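Gripper build, October news

The hand grippers from our shared workshop at Cimamis are now in their second version. Hashini Thambiah redrew the shell, and it took 72 hours of printing. The fingers keep the ribs on the inner side — without them, a thin cloth slips out too easily.

We record short tasks at the table, up to 1,000 before winter. So far we have 502. The basket and the dried plant stay for all of them.

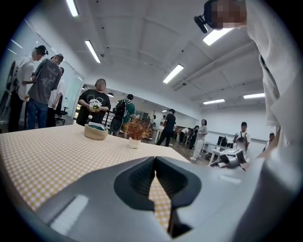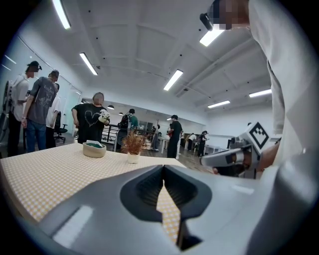
Tyra Dahlgren still looks for a quieter spring for the trigger. The one we ordered from Vlachou is strong enough, but it clicks, and after one hour the hand becomes tired. If you have a box of small springs at home, please bring it on Sunday.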